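Bumness
April 2024

1/ ok a few people asked how I got the balcony tomatoes going so early, so thread time. I'm no expert, I just kill fewer plants than I used to!

2/ Start seeds indoors on a sunny sill. I did 6 pots of a cherry type called Karnuvora (tiny, sweet, colour of a good marmalade).
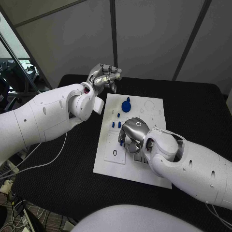 Keep the soil damp and turn the pots every morning or they lean like mad.

3/ Feed once the second set of leaves shows up. I use Truketow at half strength, and yes it smells like low tide. My neighbours have been very polite about it.

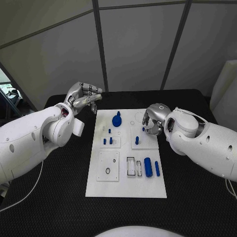
4/ Potting up: bury the stem right to the first leaves. Feels wrong, works great. My biggest one went in the old Prokopenko tub my mum was chucking out

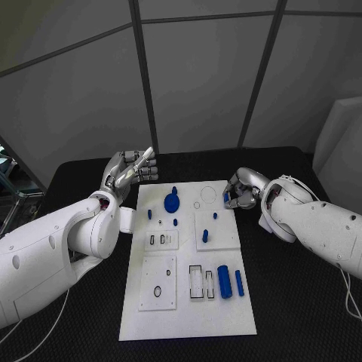
and it's already miles ahead of its siblings, so I may have a favourite.

5/ Harden them off slowly. An hour outside, then two, then an afternoon. I rushed it once and lost the lot (still grumpy).
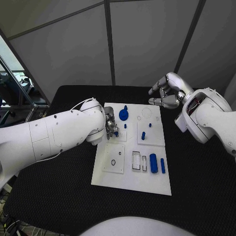 6/ Last year I picked 87 by the end of August and gave hardly any away. Aiming for 200 this time. Send me your chutney recipes please!!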